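Section 3: Setting up the weigh crate and sending weights to Pascu

Applies to the Estard cattle crate with load bars and the Sirau indicator. Read the whole section before you bring any animals into the race.

Siting the crate

1. Choose a level concrete pad at the end of the race. Hardcore can be used if it is well packed, but it will settle over the winter and you will need to check the levels again.

2. Lower the crate on to the load bars with the lifting eyes. Keep hands and feet clear of the bars until the full weight is down.

3. Bolt all the feet and tighten them by hand first, then with the spanner supplied.

4. Check that nothing touches the crate apart from the load bars. Gates, hurdles and sheeting must stand clear by at least two fingers' width.

CAUTION: Do not weld on or near the crate while the indicator is connected. Welding current will damage the load bars and is not covered by the guarantee.

Connecting the indicator

5. Run both load bar cables along the outside of the crate, on the side away from the cattle. Clip them up out of reach.

6. Push each plug into the indicator and turn the collar until it clicks.

7. Switch on and wait for the display to settle on zero. If it keeps moving, look for dung or stones packed under the platform before you do anything else.
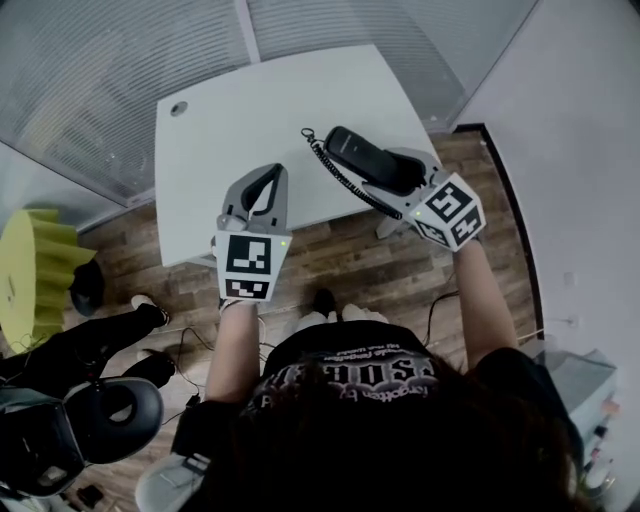
It crept up all morning and I was sure the bars had gone, one owner wrote to us, but when I got down with a torch there was a lump of frozen muck wedged under the back corner. I scraped it out, pressed zero and had no more trouble that day.

Scrape under all four corners at the end of each session, and always before a hard frost.

Calibration

8. From the main menu choose Set-up, then Calibrate. Make sure the crate is empty and both gates are shut.

9. Load test weights totalling 300 kg, spread evenly over the platform. Bags of feed are not accurate enough for this.

10. Type in the total and press Save. Take the weights off and check that the display goes back to zero.

NOTE: If the reading is out by more than 2 kg after calibration, repeat steps 8 to 10. If it is still out, contact the Stivthorpe service desk and have the serial number to hand.

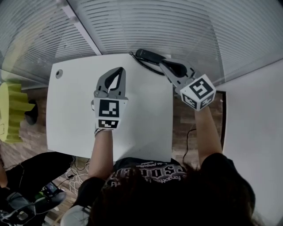 Sending weights to Pascu

11. Sign in to Pascu on a phone or computer and open Holdings. Pick the holding the cattle are kept on.

12. Select Add device and enter the code shown on the indicator under Set-up, Link.

13. Weigh one animal and check that its tag number and weight both come up in Pascu. Where there is no signal in the yard, the indicator keeps the session in its memory and sends it the next time it is in range.

Weights held in memory are not shared with a buyer or a market until you press Release.

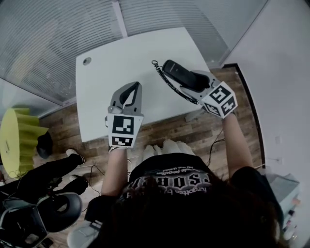

Once released, a session can be corrected for seven days. After that it is locked, and any change has to be made by adding a fresh weight for the same tag. Do this before you print a sale list, as the list always takes the latest weight on record.

Sessions recorded on software older than the 28th November release should be sent to Pascu before you update the indicator. The update clears the memory.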